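BENCH NOTES, MAY
Gripper trials, part two: old pads, new camera

Quick one this month, the Bresamstead move ate most of our writing time. But people keep asking about the hand-held gripper comparison so here's where it stands.

Two sets of fingers on trial. The Zudia pair - boxy, black, stiff, the ones we've had since winter. And the Sula pair, softer, narrower, came with their own mount. Same wrist camera for both. Same tabletop jobs for both: pick up a small round thing, put it in a tray, fold a cloth, open again, repeat. 1,016 grasps logged so far, most of them on the Zudia set becuase the Sula mount needed reprinting.

Main finding is boring and useful. Pads wear out way sooner than we planned for. The grip lining on the Zudia fingers started fraying early and we kept going anyway, wanted to see how far it would go.

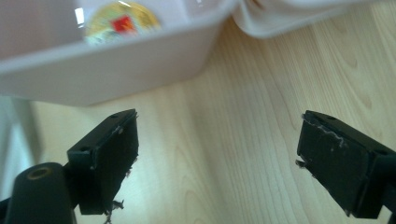
Zudia fingers, open over the bench. Fraying along the inner edges of both.

Does it matter? For the cloth, hardly. For flat round stuff, yes. With fresh pads we had 2 drops in a run of 23. With worn pads, 8 drops, same run, same operator, same height. Loose fibers also get between the finger and the object, and then the thing slides out sideways right when you lift. Trimming them with nail scissors helped for an afternoon.

Sula pads: less fuzz, but they pick up dust like crazy and go slick. Wiping them down between runs is now on the checklist. No proper drop numbers yet, next issue hopefully.

Camera. We went wider on the lens and moved it back a bit. Good news - both fingertips stay in view the whole time, open or closed. Bad news - exposure. Pale wood up close and black curtain behind, and auto exposure hunts every time the wrist tips up. We've locked it for now, set off the tabletop. Background goes dark, fine, the tips are what we need.

Controller, briefly. Barrientos board is staying. Trigger lag is better with the new firmware and the width readout finally goes back to zero after a full close. Still drops the connection if you yank the cable, so dont yank the cable.

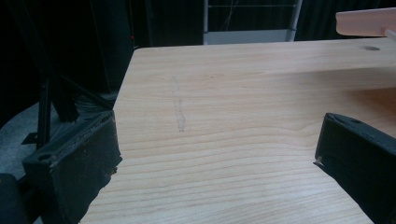 Barrientos wrote in after part one to say we're changing pads much too late, and that on a stiff finger the lining should be swapped on a fixed count of grasps, before anyone can see wear. Also that locked exposure is fine until somebody moves a lamp, so log the setting with every run.

Fair on both. Exposure value goes in the run log starting now. Pad swap count still to be decided, we want the Sula numbers first. Spare pads are in the drawer under the printer, please write on the bag when you take a set.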